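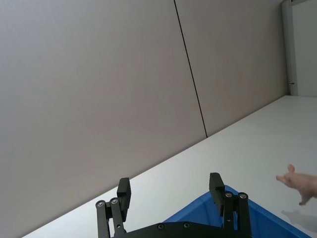 Demonstration collection is the stage of robot learning in which people produce the examples that a learning system will later copy. One example is usually called an episode. It holds the camera pictures, the joint positions of the arm and the commands which were given to it, all on the same clock. Many groups put a small camera near the gripper, so that the two fingers stay in view during the whole episode. Such a camera records also everything else that comes close, for instance a person's hand reaching in over the table next to a blue bin, with its shadow on the white surface. Whether these parts are kept or cut is decided by the rules of each collection, and the rules differ a lot between groups.

The operator is the person who moves the arms. In the leader and follower method, the operator holds a second, lighter pair of arms, and the working arms repeat the movement. In hand guiding, the operator pushes the working arm directly. A third method uses handheld controllers of the type made for games. Leader and follower systems are common for tasks with two arms, where one gripper must wait or hold something while the other one moves.

Sorting and packing tasks are popular for a first collection. The objects are often toys, which are light, cheap and easy to replace. A typical instruction is one short sentence, such as "put the animals in the bin," and it is stored together with the episode. The starting places of the objects are changed between episodes. If they stay the same, the system can learn the places and ignore the pictures.

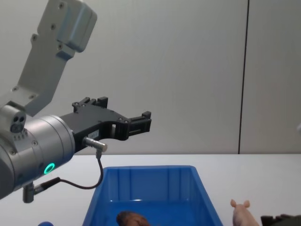 Most collections use more than one camera. A view from the gripper is good for the last centimeters before a grasp, but it loses the rest of the table. A fixed or a worn camera gives the wider view. The cameras must be synchronized, and an error of even a few frames can spoil the relation between what is seen and what is done. The Plivix format, used in several small laboratories, stores one time stamp for each picture and rejects an episode when a stamp is missing.

The Zodar collection is a small example of this work. It was started in September by Gerrit Chauke and was released on March 2, 2021. It contains 1771 episodes of table tasks, of which 667 use both arms. The instructions were written in 38 different wordings, and each episode was checked by a second person before it was accepted.
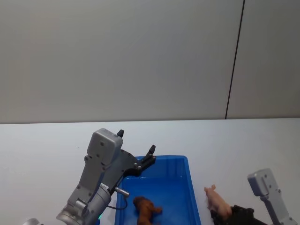

Failed episodes are treated in different ways. Some groups delete them. Others keep them with a label, and use them to train a separate model which judges success. Chauke kept the episodes where the operator made a mistake and then repaired it, with the argument that a system which saw only clean movements does not know how to come back from a bad one. Later users of Zodar did not all agree, and the Skollix version of the collection leaves these episodes out.

The speed of the operator is another source of difference. New operators often stop in the air to think, and the system can learn the stop as a part of the task. For this reason many groups do not record the first hours of a new operator. Pauses can also be removed by software, but then the timing between the two arms must be checked again.

See also: imitation learning, teleoperation, data annotation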